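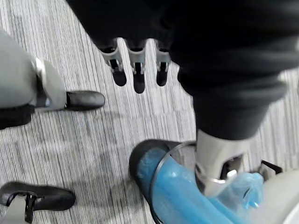 I have wanted a proper reading chair for most of my adult life, and this summer I finally bought one. It is the Dureck armchair, the one with the high back and the separate footstool, and I've now lived with it long enough to have opinions. Quite a lot of opinions, as it happens, so get yourself a cup of something.

A little background first. We moved my desk out of the spare bedroom in July and that left a corner by the window with good light until supper time. My husband wanted a treadmill there. I wanted a chair. We talked it over very politely for a week and then I ordered the chair.

I looked at two in the end. The other was the Plidero, which everybody seems to recommend and which is a lovely thing to look at, all curves and skinny legs. I sat in it at the store for a good long while with a paperback, getting some looks, and found that the arms are too low for me. My elbows were hanging in the air, and by the end of a chapter my shoulders were up around my ears. If you are taller than I am or hold your book in your lap you may love it. Plenty of people do!

The Dureck has arms you can really use. They are wide and flat and just the right height for holding up a hardback, and the left one will take a mug if you're careful (I am mostly careful). The seat is firm. I want to be clear about that, as my sister came to visit, sat down with a sigh and got right back up again. It has softened a bit since it arrived, but it is never going to be a chair you sink into, and for reading I think that's a good thing. I used to fall asleep on page two on our old sofa. Now I make it to the end of the chapter, most nights.

The back is high enough to lean your head on, with a small pillow that hangs from a strap. I took the pillow off after a few days – it pushed my chin down – and then put it back on, lower, behind my waist, and there it has stayed. I recommend trying it.

Putting it together was mostly fine. The legs screw in by hand and the back slides down onto two metal rails. It needs a firm push and it needs another person, whatever the leaflet tells you. The leaflet is all drawings and no words, and the drawing for the rails could be of anything at all. I called the store and was put through to Kuo-hua Tsao, who could not have been kinder, and who told me to lay the seat on its side first. It went together in no time after that. I'd have given up and let the treadmill have the corner if he hadn't picked up the phone.

Now for the footstool, which is my one real complaint. It comes with the chair and you can't leave it out to save money. It is a touch too tall, so your feet end up higher than your knees, and it slides away from you on a bare floor. On a rug it behaves better. I've sewn a bit of rubber matting to the bottom of mine and it has mostly stopped wandering, though I still end up hooking it back with my heel a couple of times an evening.

The fabric is a heavy weave in a color they call oatmeal. I spilled tea on it in the first week, naturally, and it came out with cold water and dish soap. Crumbs are another matter. They get down the sides of the cushion and the cushion doesn't unzip or lift out, so you need the thin nozzle on the vacuum. Cat hair brushes off nicely if you go in one direction.

I paid 65 dollars for delivery on top of the chair, and they carried it upstairs for that, so I didn't mind. The chair with its stool came in just under 1000. That is a great deal of money for us and I did lie awake over it. I'd say it's worth it if you read every day and have a spot with a decent lamp. If you only want somewhere to drop your coat, buy something cheaper.

Updated Sep 27, 2019: a reader asked whether the legs leave dents in carpet. They do, small ones. I put felt cups under them and the dents are coming out slowly with an ice cube and a fork.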